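Bin Picking for People With Homework
Speaker notes, student robotics evening, 16/09/2023

Slide 1. Title. Wait for the door to stop squeaking. Say who I am, then say the club name slowly, since it's on the banner in a font I chose and regret.

Slide 2. What we promised. Read the proposal sentence out loud, straight face: "The Kukeseck team will build a system that can pick any household object from a bin." Pause on "any." The word was mine. I had just had a very good sandwich.

Slide 3. What we had. 12 students, one arm, two working laptops, and a schedule drawn up in April by someone who didn't know when exams were. (Also me.) Mention that the arm came with a manual and that the manual came with a second manual.

Slide 4. Software. Keep this short, the Moura people already covered planning and did it better. Our planner is called Triso. It looks for a grasp, scores it, and if the score is bad it looks again. For the first month it scored everything as excellent, including the floor of the bin. Let them laugh, then move on before anyone asks for the formula.

Slide 5. The work at hand. Leave these up while talking.
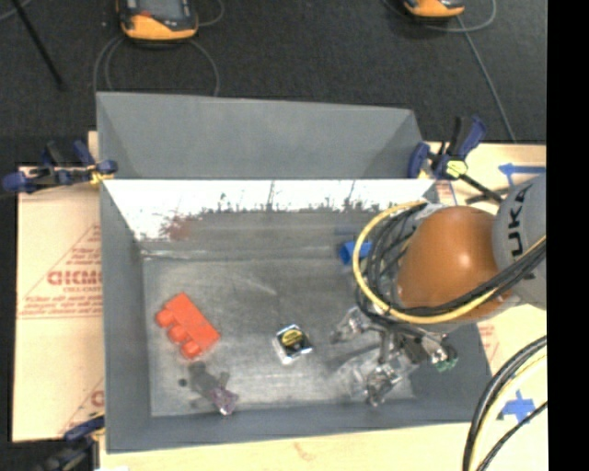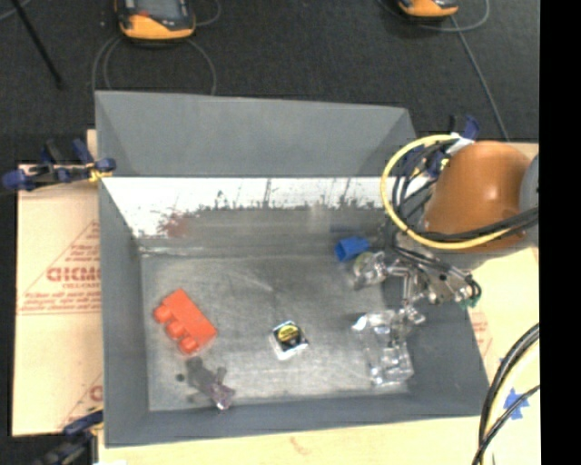 Toy brick, tape measure, clamps, KUKA arm.

Say: choosing objects took longer than writing the gripper code. Every member wanted to bring something from home. We had a rule that it couldn't be alive or sticky, and the rule had to be written down after the first meeting.

Clear plastic gets its own minute. Depth cameras see through it, or see half of it, or see something a foot behind it and report that with total confidence. If the room is full of software people, compare it to a null pointer. If it's parents, compare it to walking into a patio door.

Slide 6. The numbers. 200 attempts in the final test. Don't rush to the result, explain how we scored first: lifted, held, and put down where we asked. Then 26 failures on the chart, by cause. The tall bar is "collided with bin wall." The short bar is "operator pressed wrong button," and I would like it noted that the bar is short.

Slide 7. Clamps. Someone always asks about clamps. A bin that moves a finger's width ruins the calibration, and then you spend an evening blaming Triso. Buy more clamps than you think you need. Put them in the budget under "precision fixtures" and it sails right through.

Slide 8. Flandismont. We go there with the spring team. Rules are different: they pick the objects, and we don't see them until the morning. Ask whether anyone here has competed and would tell us what was in the bin last year. Look pleading.

Slide 9. Questions. If there are none, ask myself the one about the sandwich. If someone asks whether it can really pick any household object, go back to slide 2 and read it again, with the new wording: "a range of."

Unplug the adapter. It belongs to the school.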